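Hidby Community Kitchen - progress report to the Matlala Fund
11 December 2018
Prepared by Aba Amissah, program coordinator

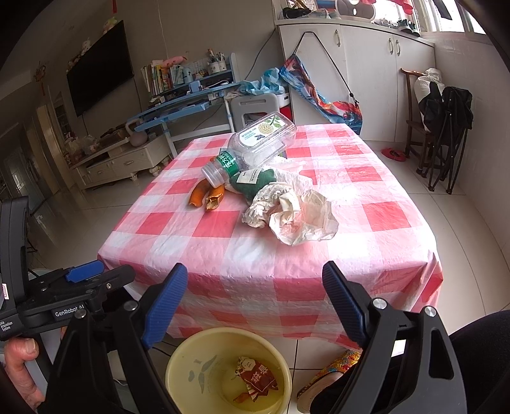

Bottle, orange peel and wrappers on one of the checkered tablecloths.

This report covers the period since our August update. It deals with the food scraps collection, the lunch program and spending to date.

Food scraps collection
The collection now takes in 30 households and the lunch program itself. Scraps go to the composting bays behind the hall, which were finished in September. We had planned for four bays and built three, as the ground on the east side was too soft after the rain. The first finished compost went to the school garden last month.

Sorting is still the weak point. Plastic turns up in the scraps buckets most weeks, mainly wrappers and bottle caps. Bernadette Aubert has rewritten the sorting guide in plain language and it is being translated into Mandarin and Vietnamese. We expect to hand it out in the new year.

Lunch program
Lunches ran on 18 dates in the period. Two more were cancelled when the hall's hot water failed. Attendance was steady, apart from a dip during the school holidays. People have asked for a later start and we will trial this from February.

Spending
We are under budget on equipment and over on transport. The bucket order from Onance came in cheaper than quoted - the saving was roughly $1,000 - and we would like your approval to move that amount to fuel and van hire. Wages are on track. Receipts are attached separately.

Outstanding items
The food safety refresher has been done by seven of our kitchen helpers. The rest are booked in for January.
The lease on the storage shed is still with the council. We have asked for an answer before the office closes for the break.
The scales need replacing and a quote is on its way.

The next report is due at the end of March.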